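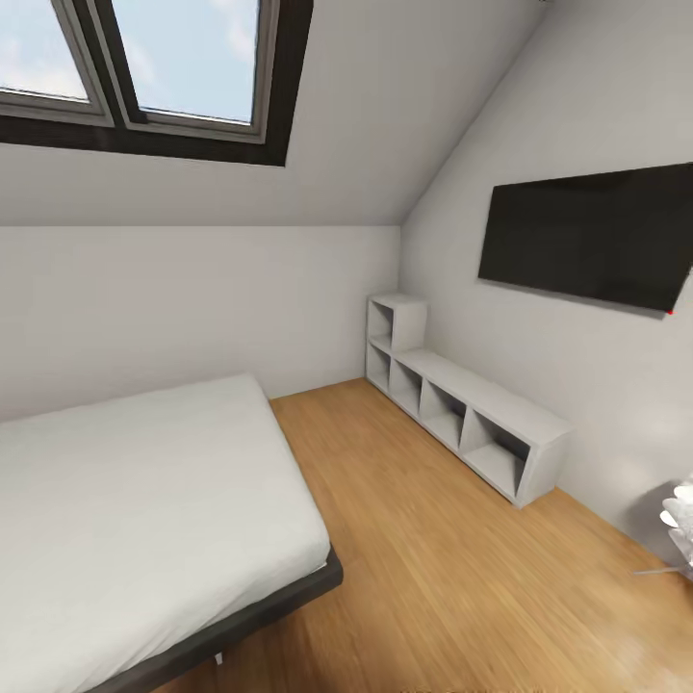
6:40 am

Up before the alarm. Tikwood, second morning. Feet ok, left heel not ok. Taped it twice last night and the tape came off in the sock both times so going to try the cream Eskil swears by, smells like a barn.

Have to write fast, breakfast at seven and they take the bread away if you're slow. Yesterday I got the end of a loaf and one egg. Eskil got two eggs. He gets up early and looks hungry at people.

Plan for today is the ridge, over the top to Altent, look at the lake, back by the valley road. 1,000 feet of climbing according to the leaflet. Sem says the leaflet was written by someone who took the bus. Sem has been wrong about every single thing so far this trip except the sandwiches, so we'll see.

Things I want to remember from yesterday before they go:
the church with the door painted green, locked, a cat asleep on the step
the woman selling cherries who wouldn't sell us less than a full bag
cherries, too many
thunder around the far side of the hill for an hour and then not a drop
Eskil singing. Same two lines. He doesn't know the rest

Slept badly, then well. Dreamed I was back at work and had to carry the photocopier up a stream. Woke up with my arms tired. July and I still need a blanket up here, two if I'm being a baby about it.

Ok. Boots. Need to find the other liner sock. Also call Mom tonight, NOT after nine this time. 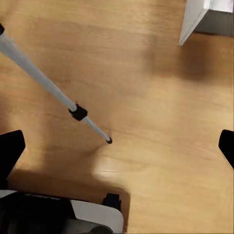 1:15 pm, on a rock

Ridge done. Sem was right, that's two things now. It is a LOT more than the leaflet says, or else my legs are a lot less than the leaflet expects. First part through the pines was lovely, soft and dark, could have done that all day. Then you come out and there's just hill. Stopped at every bend to look at the view. Did not care about the view.

Met an older couple coming down who do this every summer. She had a tiny pack and he had everything else. They told us to skip the left fork, there's a tree down and you end up crawling. Eskil wanted to see the tree. We did not go and see the tree.

Lunch: cheese, the squashed rolls, cherries (still). Sem cut his thumb on the cheese knife, nothing much, bled on the map right over the place we are sitting, so at least we can find it. I've got 30 dollars in cash and no idea if the boathouse cafe takes cards. Sign at the last gate says coffee, 200 yards. We have walked a good deal more than 200 yards since that sign.

Heel: bad on the way up, fine on the flat. Cream is doing something or I've stopped feeling it. Have not looked. Will look tonite.

Been thinking about Dad up here, more than I expected. He'd have hated the climb and told everyone about it for years. He had that old canvas bag with the strap he fixed with fishing line, and he kept peppermints in the side pocket, loose, with lint on. I'd eat one now, lint and all. I should ask Mom what happened to the bag. Maybe that's what I'll call about, so she doesn't only get the weather from me.

Eskil is packing up. Says clouds. I see one cloud.
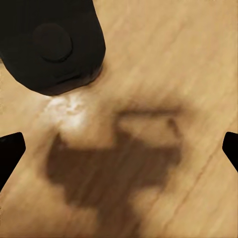 9:50 pm

There were more clouds.

Soaked from the lake all the way back. The valley road is four miles of nothing to stand under. A bus went past us, the 107, full of dry people. We waved. Driver waved back and kept going. Sem laughed so hard he had to sit down on the wall, in the rain, and then Eskil sat down too and it was twenty minutes before I could get either of them moving.

Cafe did take cards. Coffee was weak, apple cake was the best thing I've eaten since we left home, I had two slices and would of had a third. Bought a postcard for Aunt Bea and left it on the table. Sorry Bea.

Socks hung over everything downstairs. Boots stuffed with newspaper. Heel: blister the size of a quarter, drained it, cleaned it, letting it breathe overnight. No ridge tomorrow. Flat path by the river if it's dry, cards if it isn't. Eskil cheats at cards but so badly that you can plan for it.

Called Mom at eight thirty. The bag's in the hall closet with the vacuum attachments in it. She went and got it while I was on the phone and there was a peppermint in the side pocket. Neither of us said much for a bit. She's going to leave it in there.

Too tired to write the rest. The thing Sem said about the goats – ask him tomorow, I've already lost half of it.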